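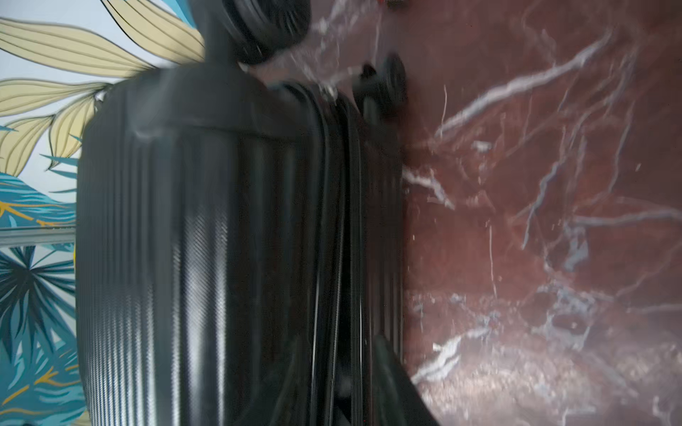 Stonier two-arm bench kit, three months in – is it worth the money?

I run a small luggage repair shop and I put off buying any kind of robot for years, mostly because every quote I got was for a factory. Then the Stonier kit came up at $4000 for the pair of arms, which is real money for us but not crazy money. I signed in August. Here's how it went, for anyone else doing the math!

What you pay for

The $4000 gets you both arms, the grippers and the wrist cameras. It doesn't get you the frame, the mounting plates or a single spare. I also looked at the Breren, a nicer machine with a longer reach, but their annual support plan finished that idea pretty fast. Budget for spares on day one. Finger tips are $34 a set from Gillura and I'd order two sets with the kit, so you're not paying shipping again later (ask me how I know).

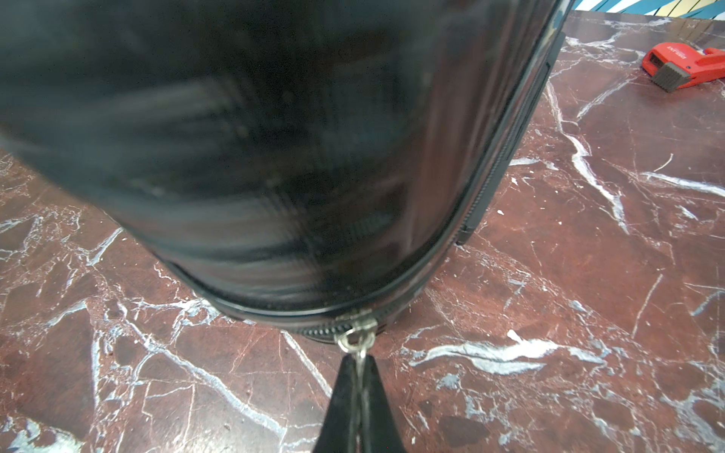 Grip was my big worry before buying. Zippers are half of our work, and I had read plenty of reviews where a cheap gripper could lift a box and do nothing else. So I pushed the sales guy on small parts, and I'm glad I did – the tips come down narrow enough to pinch the little metal ring on a zipper slider, on a shiny black shell with not much room to spare above the floor. If your work is all big handles and flat panels, you could save a bit with the wider tips. Ours isn't, and I'd buy the narrow ones again.

Setup and lighting

Plan on losing a weekend to this. The manual is thin and the cable section is two drawings. I also spent $80 on softer lights, money I hadn't planned for at all, as glossy cases throw glare straight back at the wrist cameras. Put that in your budget too.

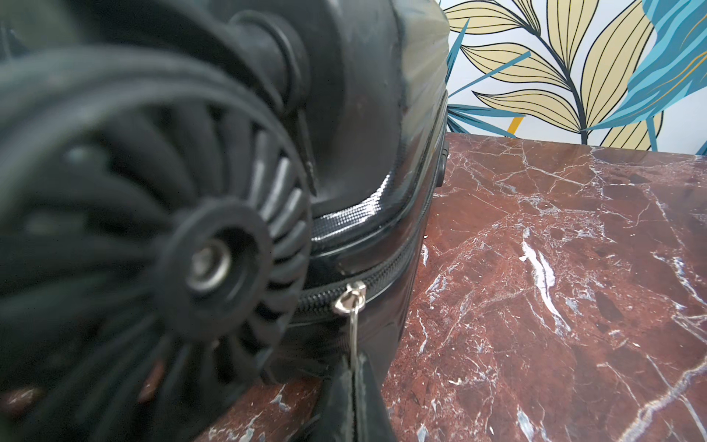 Space

Measure your largest suitcase first, then add elbow room for two arms. I had the frame made by Gachanja, a local metal shop, and went one size up from what Stonier suggests. Very happy with that! A full case lies flat in there and I can still leave a toolbox at the back and a screwdriver on the floor. 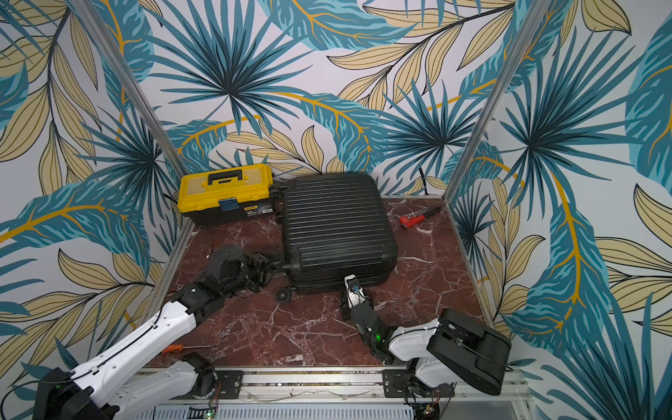
Would I buy it again?

Yes, with a bigger number in the budget. Four stars. I'm taking one off for the manual and for selling a kit with no spare tips in the box. If you only see a handful of cases a week, hang on to your cash for now. I'm pricing a second set of lights next, and I'll add to this review once I've had to make a warranty claim.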